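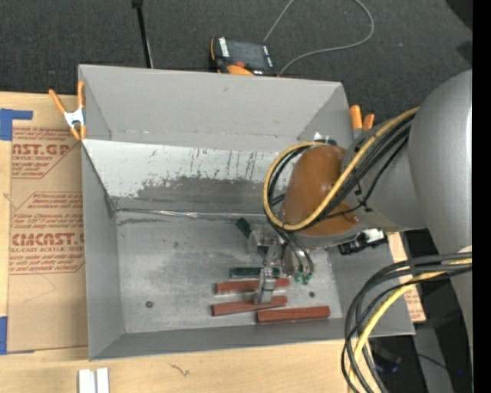 Brick red on scuffed gray metal

Subject: Re: [handweavers] Madder over gray – has anyone tried it?

Lesia Chornovol wrote:
> I have a pile of natural gray wool from the Derkach farm
> and a jar of madder I bought last October. Everybody tells
> me to dye on white. Would I just get mud if I put it over
> the gray? I'd love a brick color for the stripes in a
> blanket, and I don't want to waste the good skeins finding
> out. Also, does the water matter? Ours is very hard.

Lesia, please do it! Madder over gray is my favorite thing that has come out of my dye pot in years, and I wish I'd tried it sooner instead of bleaching the life out of everything first.

You won't get mud as long as the gray is light to medium. On the palest gray I got a warm, slightly dusty brick, and on the middle gray something closer to old roof tiles (I love this one, my sister says it looks like liver, you can decide). The dark gray went nearly brown and I wouldn't bother with it again. The nice part is that the wool keeps its flecks, so even a plain stripe has some life in it – you really see it once it's woven.

Hard water is good news for madder. Mine is soft, so I add a pinch of chalk. Keep the heat low and go slow. When I let the pot get too hot on the first batch the red went dull and I was so annoyed! I leave the wool in overnight now and rinse the next morning.

For a test, wind off a few little skeins and use 50 grams of madder to 50 grams of wool, then put a second skein in the same bath afterward. The second one comes out softer, more of a coral, and it makes a lovely thin line between brick and gray.

If you want a store-bought red to compare with, Gorano 908 is the closest I've found, though it's a flatter color. I used it for the borders on my Usus blanket (7 wide stripes, plain weave, gray ground) and nothing clashed. The Esus draft would be pretty too, but those long floats snag on everything in my house, dog included.

What sett are you planning? And do send a snippet when the skeins are dry, I'd love to see what your water does.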